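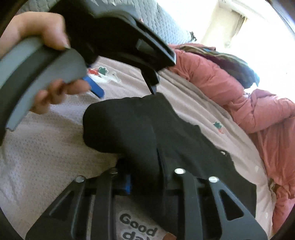
Nelesbridge Repair & Reuse Club
News

Saturday repair day moves to the old Daneshvar building, starts in July

Posted June 26, 2022

Quick one before the newsletter goes out, lots to get through.

We have a new home. The Grange hall lease is up at the end of the month and the new owners want the space for storage, so the repair day is moving four blocks over to the old Daneshvar furniture building on Canal Street. Ground floor, side door, the one with the green awning. Same hours as before, 10 to 2, every Saturday except holiday weekends.

Denise Pilkington signed the papers Thursday. One year to start, with an option for a second. Rent is $395 a month, heat included, which is more than the Grange but we get a sink that works and a door wide enough for a couch.

"I've been asking for a sink since the first winter," Denise said. "I was rinsing out coffee makers in a bucket."

What's moving and what isn't

Moving: all the benches, the sewing machines, the lamp and small appliance table, bikes, the parts shelves, the big coffee urn.

Not moving: the piano (never ours), the metal lockers, the upstairs fabric stash. Fabric is going to Elsie Garside's garage until we get shelving up. If you need a zipper or a piece of denim before then, email her and she'll dig it out for you. Please don't just drop by, she works nights.

The book swap is still up in the air. Library has offered us a corner of their lobby and we might take it. More on that next month.

Moving day

Tuesday evening, 5:30, at the Grange. We need trucks more than people, though people are good too. We have 18 signed up so far and two pickups. A third truck would mean we could do it in one run. Bring gloves. Pizza after at the new place, Mererid is ordering so tell her if you don't eat cheese.

If you've left something at the Grange for repair and haven't picked it up, PLEASE come get it Monday between 4 and 7. There's a toaster oven that has been there since January. There's a very nice floor lamp with a tag that just says "Bob." Bob, your lamp is fixed. Anything not picked up Monday comes with us to Canal Street and gets held for 30 days.

Spring numbers

People keep asking so here they are. We ran 21 repair days between the new year and last week. Beryl Catterall went through the sign in sheets and says we logged up to 300 items, depending on how you count a box of Christmas lights. Lamps were the biggest group by a long way. Then vacuums, then pants.

Not everything gets fixed. Printers mostly don't. Anything with a swollen battery we won't open, and we'll send you to the county drop-off instead. Beryl would also like it known that "it makes a noise" is not enough to go on when you fill out the card. What kind of noise, when, and did you drop it.

Parts drive

We're still collecting. The Zanness hardware store is keeping a bin by the register through August and has been great about it. Things we can use right now:

Vacuum belts, any size, opened package is fine
Lamp cord and plugs
Bike tubes, even patched ones
Heavy thread, dark colors
Screws that came out of something, if you know what the something was
Small hand tools in working shape

Things we can't use: paint, mattresses, TVs, microwaves, exercise machines. We got two treadmills last month left outside overnight. It cost us money to get rid of them. Please call first on anything you can't carry under one arm.

Classes

Yulan Meng's hand mending class filled up in two days so she's adding a second one, Wednesday nights, four weeks, starting the middle of July. Ten spots. Free for members, $15 for everybody else, and that covers needles and thread. Bring a thing with a hole in it. Socks and sweaters are good to start on, leather isn't.

"Last time half the class brought their kids' jeans and we ended up doing nothing but knees," Yulan said. "Which was fine. Everybody went home very good at knees."

She's hoping to do zippers in the fall if we can find somebody to help on the machine side. If that's you, talk to her.

Bike basics is on hold until we figure out where the stands go in the new building. The floor slopes toward the back - not a lot, but bikes notice.

Parking and getting in

There are six spots behind the building, shared with the dentist, who is open Saturdays until noon. Leave those for people dropping off heavy stuff. Street parking on Canal is free on weekends and there's the lot by the post office. The number 4 bus stops at the corner of Canal and Mill, about a two minute walk.

Side door has one step up. We're getting a ramp, the Tollasberg lumber yard is giving us the wood at cost and Mererid Parri has drawn it up. Should be in by the second or third Saturday. Until it is, ring the bell and somebody will come out to you. We'll do intake at the curb if thats easier, just say so.

Restroom is down the hall on the left. Light switch is outside the door.

A few words on the Grange

We were there close to six years. The first repair day had four fixers and I think seven people came, and one of them was looking for the square dance. The roof leaked over the sewing corner and the fuses went any time somebody ran the iron and the urn together, and it was still a good place to us. Thanks to everyone who unlocked the building, shoveled the steps and put up with the smell of solder. We left a card and a pie.

Last Saturday there was fun, long, and loud. Thank you to everyone who came to say goodbye to it. There is one casserole dish left over, blue lid, see Elsie.

Still needed

Somebody for the front desk, first and third Saturdays. You greet people, hand out the card, and tell them how long the wait is. No fixing required. Training is maybe ten minutes.

Somebody who knows clocks. We've turned away several and felt bad about it.

Shelving, metal if possible, freestanding. We have a little money for this.

A rug for the waiting area, not too nice.

Dues

Dues stay the same this year, $20 a person or $30 for a household. Envelopes will be at the desk or you can mail a check to the PO box, which is not changing. With the higher rent we'll be leaning on the donation jar some, so if we saved you the price of a new vacuum, think of the jar. The fall yard sale should cover the rest - date to come once we've asked the dentist about the lot.

Opening day at Canal Street is the second Saturday in July, no repair day on the holiday weekend. Doors at 10. Denise says there will be donuts but I haven't seen any paperwork on that. Questions to the club email or catch Mererid on Tuesday at teh move, she has the keys.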